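Second week with the hand-held grippers, quick notes before I forget everything again. It's November and the sun is low, so by mid-morning it lands right in the box lid. Great for my mood, terrible for exposure.

Setup is the same as before. Shallow lid, small junk in it, one gripper per hand, camera on each. Walnut, little ribbed container, the white cable folded up near the front. Thirty takes per pad set, then swap.
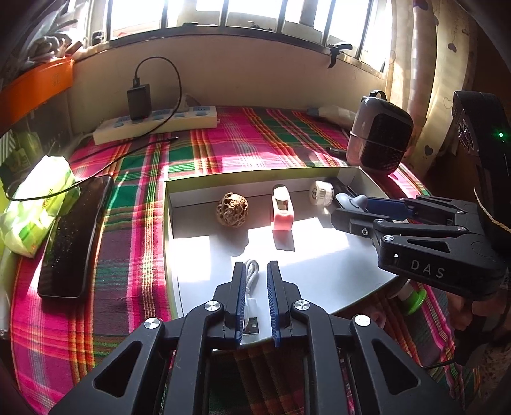

Exposure first. I let the Clodance recorder run on auto for the first 2 batches and that was a mistake – every time my wrist tips toward the window the lid goes dark and takes forever to come back. Locked it after that. Highlights blow out a bit on the white but at least they blow out the same way every time.

Pads. Blue ridged ones are still my favorite. The flat ones from Maltomik look nicer and feel awful, anything hard and round just squirts out. Walnut is the worst. I dropped it 38 times on the flat pads, and then I stopped writing it down becuase I was getting annoyed.

Cables are a different problem. Too much squeeze and the loop folds over, too little and it slides. Blažena Lukáč told me to come in from the side and close slow, and yeah, she's right. Again.

Wide stuff next. Anything spool shaped wants to roll, so I open the jaws all the way, straddle it, then close. Left hand mostly waits its turn. I need to practice with the left more, it's embarassing how much worse it is.
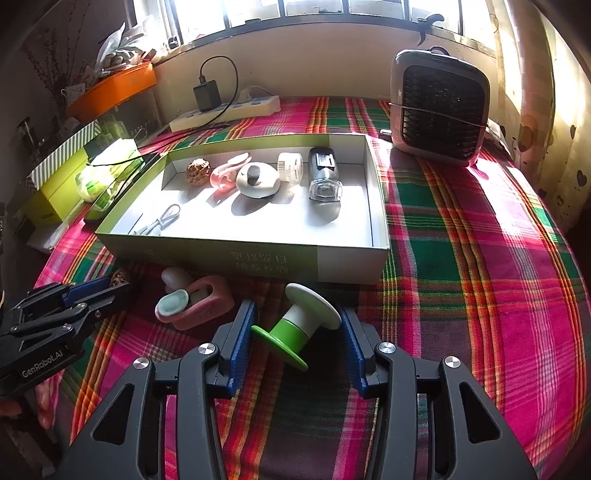 ## Numbers, sort of

- 413 clips kept so far, pads mixed
- Vallitar sync tool: fine once both clocks match, useless before that
- Deligiannis mount: stiffer, heavier, my wrist hates it after half an hour

## Next

Same objects, curtain closed, exposure still locked. Then maybe softer pads if they ever ship. Also want to try the cable left handed only – going to need coffee for that one.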